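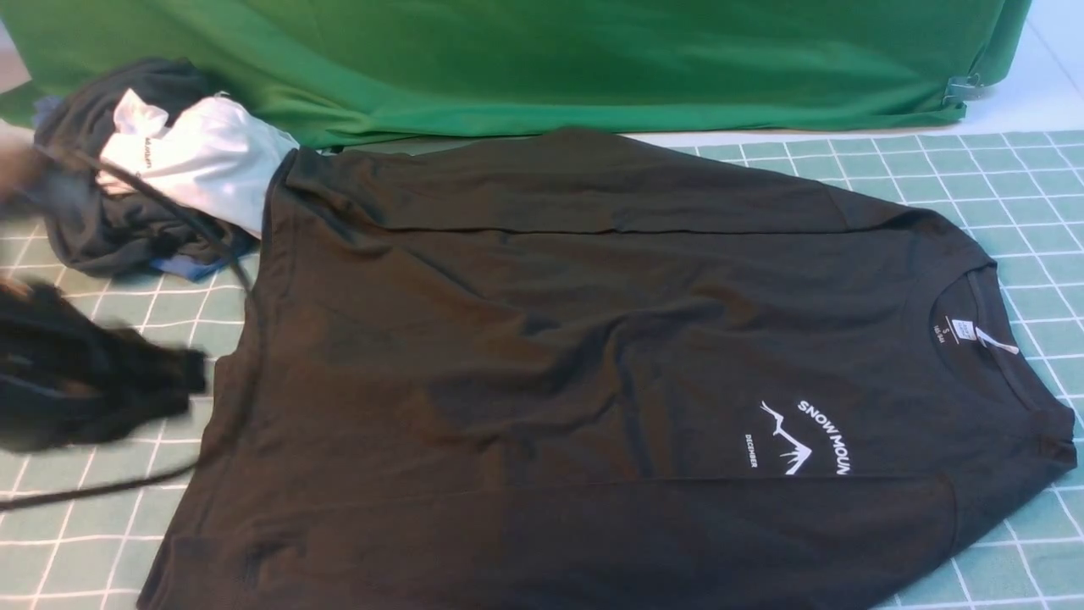
# Laundry week at the Leiva house

We got back from Bristisville with two suitcases and a trash bag full of clothes, and I decided that this time I was going to fold everything properly instead of living out of the basket until February. My friend Macarena Palma taught me her way of doing long sleeves years ago and I still use it — sleeves in along the body first, then the sides, then up from the hem. I do it all on the kitchen table with the cloth left on, so things don't slide around so much.

Dark shirts are my least favorite. Lint shows up on them from across the room! I smooth the middle out with my palms before I go any further, and if there's a print on the chest I try to keep it from getting a hard crease (I ruined a good one from Asport like that).

A few odds and ends for anyone who asked last time:

- The final count was 111 pieces, socks not included. Fermín Riquelme guessed 60, so he owes me lunch.
- Long sleeves go in the second drawer now, standing up in a row. I can fit 18 in there if I don't get greedy.
- The heavy sweaters are still waiting. They need the bigger shelf, and the bigger shelf is full of board games.

I'll put up the closet next, once the hangers come. Macarena wants to see the sock drawer too, but she'll have to wait until I've matched them all.

Posted 09/05/2023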